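Silmont Zudier 2 review

The Zudier 2 is a small media streamer for people who keep their films on their own drives. It replaces the first Zudier, which I used for three years, mostly for old comedies and the extras that came with them. I tested the new one on firmware 6 with a library of some 3,000 files, split between a network drive and a USB disk.

Setup took one evening. The box found the network drive without help but needed the path typed in by hand for the USB disk. The first scan matched most feature films correctly. Cast reunions, commentary tracks and charity specials were filed under "Other" and had to be renamed one at a time. Silmont's manual says nothing on this. Sohail Jatoi, who looks after the Trajkovski plug-in, told me that putting the year in brackets fixes the majority of them, and it did for mine.

Playback is good. Film at 24 frames a second is output at 24, with no judder on slow pans. Subtitles stay in sync after skipping, a known fault on the old model. Dark scenes on the older DVD rips show some banding that the Esilar box, at a similar price, hides better.

The remote is poor. The volume keys sit too close to the back key and there is no light behind any of them. 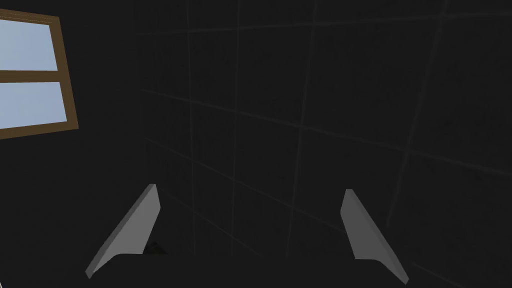 Animation and effects material is the harder test for the video processor, and I gave it most of a Thursday. Upscaling from 720 lines is clean on hard edges and weak on fine grain. A slanting edge is where a cheap scaler leaves steps. With sharpening set to 2 I had no complaint on shapes of that sort. At 6, the top setting, pale outlines appeared on anything with contrast.

The menu slows down once a single folder holds more than 1,000 items. Splitting by decade cured it.

Recommended for film collections, less so for television, where the episode matching still needs work.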